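**Cloudy patch on a light wood tabletop, what should I clean it with?**

*posted by prildale_porch*

Hi everybody! I bought a pale, wood-look table secondhand back in April, a Stuvmont, 40 dollars, and I love it more than I probably should. The trouble is I can't tell if the top is real wood or a printed finish, and I'm scared to put anything on it. I've been wiping it with a damp cloth and a drop of dish soap, and I still see a whitish haze in the middle at certain times of day.

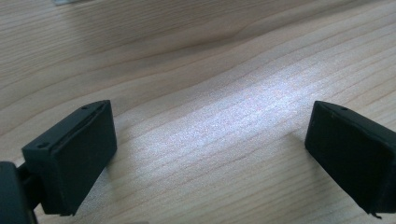

My mother always used lemon oil on everything, so that was my first thought, but hers was a dark old dining table and this one is nothing like it. The grain runs in long, gentle curves with one darker band sweeping across, and the pale silvery patch is what bothers me. Is that old polish? Do I need to strip it?

**skumen_kitchen**

Put the lemon oil down, friend! You can still see the grain through that patch and it fades out softly at the edges, so to me it looks like light bouncing off a slightly glossy top. Close the curtains, or walk around to the other side at 6 in the evening, and see if it moves. Old polish stays put and usually feels a little tacky under your fingers.

If it does stay put, mix a spoonful of white vinegar into a big bowl of warm water, wring the cloth out until it's nearly dry, and go with the grain.

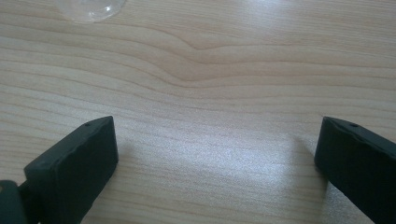

Then dry it right away with a soft towel, and I do mean right away, especially along any seams. I've kept mine going 16 years like that and never oiled it once.

**shezi57**

Vinegar is fine but try it underneath first. Also coasters!!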